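The Well at Bendgate

My aunt Meifang Luo believed in the water. She had driven 90 miles for it in February, with her bad hip, and come back with two jugs and a pamphlet.

"Read it," she said.

I read it. The pamphlet said the Bendgate well had been blessed, or possibly tested, in a year it didn't name. It said a man from Finmont had thrown away his cane. It gave no name for the man and nothing on what he leaned on afterward.

"Who printed this?" I asked.

"People who know."

"It says Espinoza Bottling on the back."

She took the pamphlet away from me and poured me a glass. It tasted like a garden hose. I told her so and she said that was the minerals.

By spring she was drinking it at every meal and had stopped going to see Dr. Echeverri. I heard this from my cousin Lihua, who wanted me to do something. I said what I always say, that you can't argue a person out of a thing they paid for. But I drove over on a Sunday anyway, with cake.
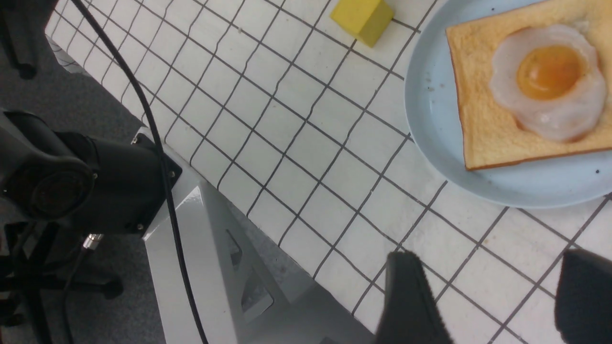
The blue plate, on the tiles.

She ate her slice standing up. I noticed that. In the winter she used to lower herself into a chair by stages, with one hand on the counter and a word for each stage.

"You're standing," I said.

"I'm eating cake."

"Does it hurt?"

"Of course it hurts. I'm 70." She ran a finger around her fork. "It hurts less."

I asked what else she had changed. She thought it over, to be fair to me. She had been walking to the mailbox and back, because the jugs were heavy and she wanted to be strong enough for them. She had given up the soft chair. She was sleeping.

"So it could be the walking," I said.

"Why was I walking?"

I had no answer I liked. I said the jugs cost 11 dollars each, and that a bag of sand would be heavy too.

"Nobody drives to Bendgate for sand," said my aunt, and went to the sink and filled my glass from the tap. I drank half of it before I asked her where the jugs were.

"Empty," she said. "Since March. Does it taste like a hose?"

It did, a little.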